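Workshop notebook, cooling bench
Oct 9, 2023

Long entry today, sorry in advance to whoever reads this after me. I finally got the second tank off the pallet and onto the bench frame, and most of the day went into that and the coolant loop. The servers didn't get touched until after lunch.

Quick recap for anybody who has been on the Karimi rack work: we have two dunk tanks for the immersion trial. Tank A has been running since July with four old compute nodes in it. Tank B is the new one from Flarnel, a bit deeper, with the manifold at the back (finally!) so you don't have to reach over the fluid to get at the valves. The plan is to put the GPU boxes in B and leave the CPU boxes where they are.

Filling tank B

Filled it with the Femach fluid, 200 liters, out of the blue drums. I used the hand pump for the first drum and then gave up and went and got the electric one, which I should have done to start with. My shoulder is not happy. Fluid looks clean, no haze, no smell to speak of. I let it sit with the lid on while I did the plumbing, and there were still little bubbles coming up from under the shelf when I came back, so I tipped the shelf a couple of times to let the trapped air out.

One drip at the lower return fitting. Took it apart, and the O-ring had a nick in it. Swapped it from the spares box and it's been dry since. Please note the spares box is now down to two O-rings of that size, I've put more on the order list.

Pump and loop

The pump came up fine on low. On high it makes a whine I don't like, sort of a kettle noise, and it goes away if you lean on the bracket. So it's the bracket. I stuck a piece of rubber mat under it for now and the whine is mostly gone. Somebody with more patience than me can make a proper mount.

The flow meter reads steady at 20 liters a minute on the middle setting. That's what we want for the first run. I marked the valve position with a paint pen, so if you find it moved, put it back on the line before you start blaming the meter (I did exactly this last time and lost an afternoon).

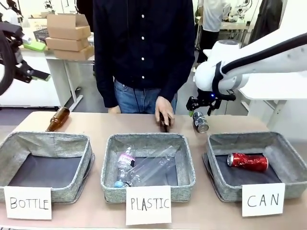

GPU boxes going in

Stripped the fans out of both boxes and put the dummy plugs on the fan headers so the boards stop complaining. Box one still complained. There's a BIOS setting two menus down for fan fail action, and it had gone back to its default, probably when I pulled the coin cell. Set it to ignore, saved, fine after that.

I also peeled the thermal paste off and put foil pads on. I know, I know, it takes forever, but the paste on the tank A nodes washed out into the fluid and I don't want gray soup again. Each card took me a good long podcast. The stickers came off too, all except one serial number label which I covered with tape and wrote down first.

Lowering them in is still the fun part! You feel the box get lighter as it goes under, and then a big burp of air comes up through the card slots. Box two hung up on the guide rail halfway. Lifted it, turned the cable bundle to the other side, and it slid right down.
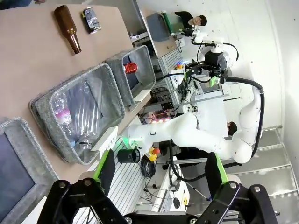
Brown bottle and a can on the table, the red can in its bin.

First power-on

Ran the Trumov load tool on both boxes with everything pinned. Fluid at the top of the tank started at room temperature and climbed slowly, then flattened out at 40 C with the dry cooler on its lower fan speed. The hottest card core I saw was well under the throttle point. I was expecting worse, given how close together the cards are in box two.

The wall meter is another matter. It jumped around a lot and I don't trust it. I'd like to borrow the clamp meter from the electrical bench and do that part again before any power numbers go in the report. So no power figures in this entry, don't ask me for them.

I left the load on for 102 minutes and then shut down by hand. No alarms, and the level hadn't moved off the mark. One of the network links dropped once near the start and came back by itself. Might be the cable, which has a kink where it goes over the tank lip. Could also be fluid creeping up inside the jacket, we had that on tank A and it made a puddle behind the switch. I tied a paper towel around the cable at the switch end so we'll see.

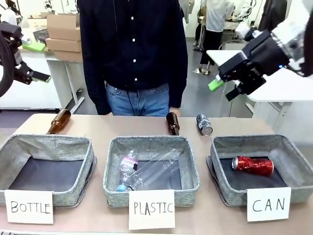 BOTTLE, PLASTIC and CAN bins, two bottles in PLASTIC.

To do next

Swap the kinked cable, and use one with a sealed gland this time.
Clamp meter run, both boxes, same load settings as today.
Proper bracket for the pump.
Order O-rings, and more of the lint-free wipes, we're into the last pack.
Ask Flarnel if the lid gasket is meant to sit flat or folded. The drawing shows one thing and the one we got does the other.
Pull a fluid sample from tank B in a clean jar before the next run and label it, so we have something to compare the tank A fluid with.

Tank B is off, lid on, valves closed. The drip tray is under the return side and was dry when I left.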